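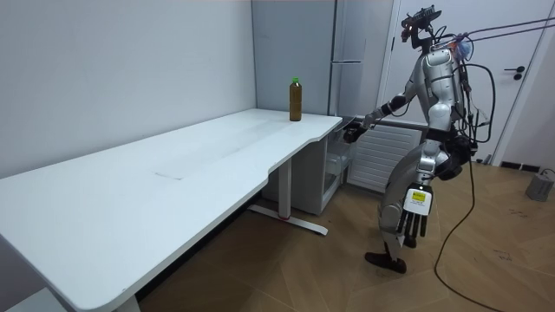 The long white desk in the small room, with one bottle left at the far end.

Last updated: August
Search this site Go

Li-hua Liao looks after the small room at Grirncombe, where people come to work in the afternoons. I asked her why she cares so much about one desk. "A desk is where everybody puts things down," she told me. "Then they go home, and the things stay."

Her rule is simple. Drinks may stand on the desk while somebody is working, and afterwards they go in the drawer. She bought the desk second-hand from Medley for 70 pounds, and the drawers came later. "I measured everything twice – the drawer had to take a bottle lying down."
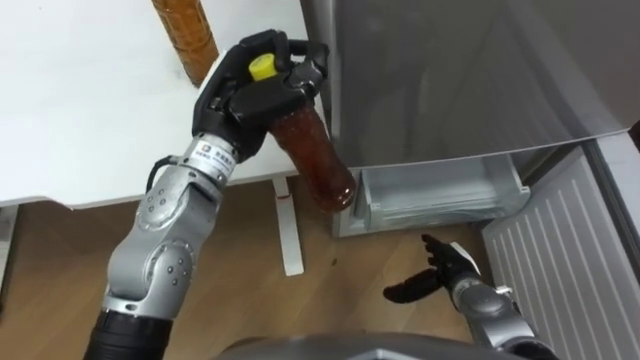

She prefers plastic bottles with a bright cap, green or yellow, so that each person can remember which one is theirs. Before this, she says, she once threw away 28 half-full bottles in one month. "I was a little angry, and also sorry for the tea."

Does she ever leave the desk untidy herself? She laughed. "At home, yes. My kitchen is terrible." She still wants a tray for pens, and a better lamp – the old one from Salinas gives a yellow light which makes her sleepy by four o'clock.

We use cookies to improve your visit. Accept Settings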